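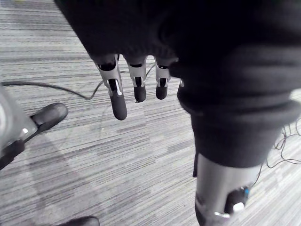
Keeping small-town bus routes alive - speaker notes
Lislow regional transit meeting, August 2026

Slide 1. Thank Sérgio Arruda for the invitation. Say who I am: route planner at Moreira, the last 16 years on rural service. Ask who came by bus this morning. Wait for hands.

Slide 2. Start with the Peneck to Lislow line. In February it carried 727 riders. The county had it marked for closure. Don't read the table out loud, just point to the bottom row.

The schedule was written when the Brollel mill had three shifts. The mill went to one shift and the bus kept meeting the other two. Drivers told us this for years. We had it in our own comment log and hadn't acted on it.

Slide 3. What we changed. Dropped the 5:10 a.m. and the 10:40 p.m. Moved those hours to the middle of the day. Same number of drivers, same two buses. The new trips stop at the clinic, the grocery store and the high school, in that order going out and the reverse coming back.

Mesfin Belay rode every trip for two weeks before we touched anything. Tell the story about the woman who got off a stop early each day and walked, since the stop outside her building had no curb cut and she had a cart. We moved that stop 40 yards. It cost us one sign and one afternoon.

Slide 4. Ridership after. 2234 in the best month so far. Pause here. Someone will ask if that's the school kids. Some of it is. Take them out and the line still beats its old numbers. If pressed, the breakdown is in the handout, page four.

Slide 5. What didn't work. The phone-in stop at the county line. People called, the driver turned off the main road, and the whole trip ran late for everyone after that. We ended it in the spring. Also the printed timetable - the first run had the Saturday times in the weekday column. We sent out 2795 of them. Let them laugh, then move on.

Slide 6. Money. Keep this short. Fares cover a small part and always will. The argument that worked with the county board was clinic appointments kept, so bring a letter from your clinic if you can get one.

Slide 7. Map of the Brollel extension. Not approved yet, so say "proposed" every time. The bridge weight limit is still an open question and I don't have an answer on it.

Questions. Repeat each one into the microphone - the back rows can't hear. Handouts are on the table by the door. Lunch is at noon, so stop by 11:50 even if hands are still up.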